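Clothes swap returns to Jerngate

The spring clothes swap is back at the Jerngate hall on Saturday, from 10 until 1. Bring up to 11 items, clean and with working zips, and you will get a token for each one. Tokens left over can be kept for the autumn swap.

Knitwear went first last time, so we have given it a table of its own. Please check jumpers for moth before you pack them – hold them up to a window and look for small holes at the cuffs and under the arms. Anything with holes can go in the mending box, where Shuk-fan Cheung will be showing people how to darn from 11.

We can't take duvets, pillows or underwear. Children's shoes are welcome if the soles are sound.

Drop-off is at the side door on Friday evening. Entry is free, and tea is 50p.

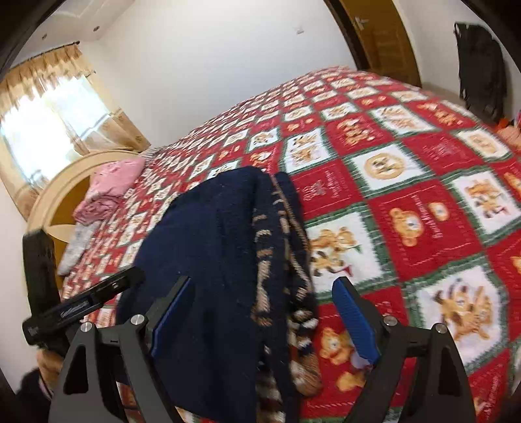 Nyokabi Mugo has asked for the coats to be hung by size this time, as she spent most of the last swap going through the rail for a 13.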